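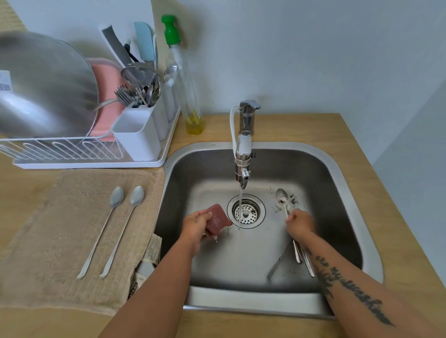

Doing the dishes at a kitchen sink: a spoon, a mesh sponge and running water.

News > Home Tech > Services

Clurudside firm will pay part of your bill if you film the dishes

Clurudside, 2021-03-03 – A local company called Gradard has opened sign-ups for a service that asks households to record their own chores, then sells the recordings to people building kitchen robots. The package is named Dalen. It consists of a head-mounted camera, a charger, a memory card and a booklet on how to wash up normally, which runs to 22 pages.

Customers rent the kit for $40 a month and get the fee back, plus a little extra, once they have sent in 46 hours of footage. Scrubbing spoons counts. So do rinsing, stacking and wiping down the counter. Standing at the sink thinking about something else does not, and the company says its software can tell.

Gradard wants 1,000 homes on the books by October. Its first buyer is Vesach, a maker of robot arms that has been promising a dishwashing model for long enough that most of its early fans have bought a dishwasher.

The firm says cutlery is what its customers ask for most. Plates are large and stay where you put them, while a teaspoon is thin, shiny and likely to slide under something. Faces are blurred before any clip is passed on. Hands are not, and the contract has a full paragraph on rings, scars and tattoos that is worth reading before you sign.

We tried the kit for a week. The camera is light, the strap pinches, and the battery gave out before the lasagna pan did. The booklet advises against tidying up first, a rule our household followed without difficulty.

Sign-ups are open to Clurudside addresses only for now. Dish soap is not included.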